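Section 4. Hanging a canvas print or framed painting with the Torlow rail

By now you should have the rail itself screwed to the wall and the end caps pushed on. If you haven't, please go back to Section 3, make yourself comfortable, and we'll still be here when you're done.

You will need the two hanging cords, the two hooks, a soft pencil, and a helper for anything wider than your own arms can manage. The cords come in the small Storport bag with the spare screws (it's easy to throw out with the packing, so do check!).

1. Lay the picture face down on a clean blanket. If the paint is thick or raised, as on many oil paintings, rest only the outer edges of the frame on rolled towels so that nothing presses on the surface.

2. Find the two rings on the back of the frame. They should sit at the same height, a third of the way down from the top.

3. Click the cords into the rail, one for each ring, and slide a hook onto each cord.

4. Lift the picture and catch the left ring first, then the right. Let go slowly.

5. Stand back, have a good long look, and raise or lower one hook until the top edge is level.

Caution: each cord holds 16 pounds. Never hang two pictures from the same pair of cords. 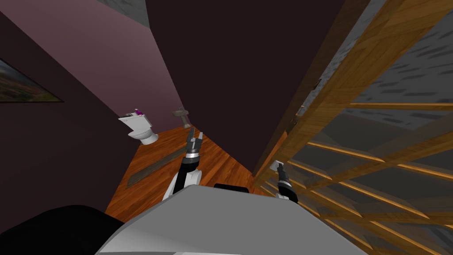 A customer, Kravchuk, wrote to us that the middle of the picture ought to hang at the eye level of the shortest grown-up in the house, and that a still life put up any higher turns into a painting of the underside of a table. We have grown very fond of this advice, and we now measure 58 inches from the floor to the middle of the canvas as our own starting point.

Note: keep original watercolors and pastels out of direct sun, even behind glass. August light through a south window is especially hard on reds and pinks, and the change is so gradual that you may not notice it until you take the frame down.

6. Once you are happy with the height, tighten the little screw on each hook with your fingers only.

If your picture came from the Femine series of portrait prints, the rings are already fitted, and you can skip step 2 altogether. Go on to Section 5 for picture lights.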